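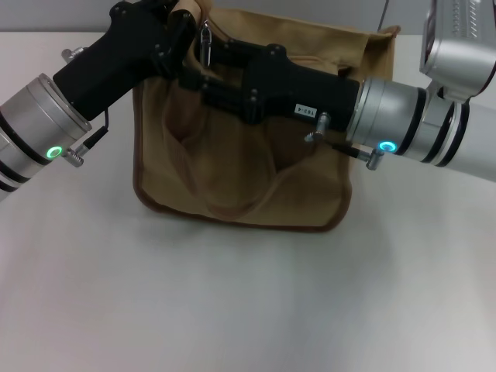 I've carried groceries home on foot from the Sarndale market for most of a year now. Posting what I've learned in case anyone else in town is thinking about giving up the second car.

The walk is 13 minutes each way if I take Thoroddsen Street and skip the hill. The hill saves two minutes and I only take it when I'm going there with nothing to carry.

Canvas beats the plastic reusable ones for me. The plastic ones cut into my fingers once there's milk in them. Canvas with wide straps goes over the shoulder and stays there.

Weight is the real limit. I put a full load on the bathroom scale in April and it was more than I'd guessed. Now I buy one heavy thing per trip. Milk or potatoes or juice, and the other two wait.

Cans go on the bottom, flat. Then boxes standing up, then greens. Eggs I carry in my hand. I tried eggs on top of the bag twice and lost three the second time.

Shopping this way changed what we spend. I pulled the statements and we're down 53 dollars a month. Most of that is snacks and soda I don't want to carry.

The bus is the backup. The 705 stops in front of the pharmacy and lets me off a block from home. It runs every half hour until evening and then once an hour, so after dinner I just walk.

Someone asked about washing. Cold water, inside out, hang it up. I put one in the dryer on high and it came out small enough that a cereal box wouldn't fit anymore.

Also check the seams where the straps are sewn on. That's where mine have failed, both times. Teresa Ní Chonaill at the Brenon Avenue repair shop restitched one for me and doubled the thread. It has held up fine.

For frozen stuff I wrap it in a dish towel and put it in the middle of everything else. Ice cream makes it home in spring. In July I don't bother.

Rain: I keep a trash bag folded in the pocket and put the bread and flour in it if it starts coming down.

The second car went in the spring. Insurance and gas on it were almost 700 dollars every three months, and it mostly sat. We kept the other one for my husband's job and for the big pet food run.

Replying to a couple of you at once. No, I don't use a cart. The sidewalk on Thoroddsen is broken up by tree roots and I'd be lifting it every few yards. If your sidewalks are decent, I'd get one.

And yes, the market is fine with you filling your own bag as you shop. Go to the register by the flowers, it has the longer counter.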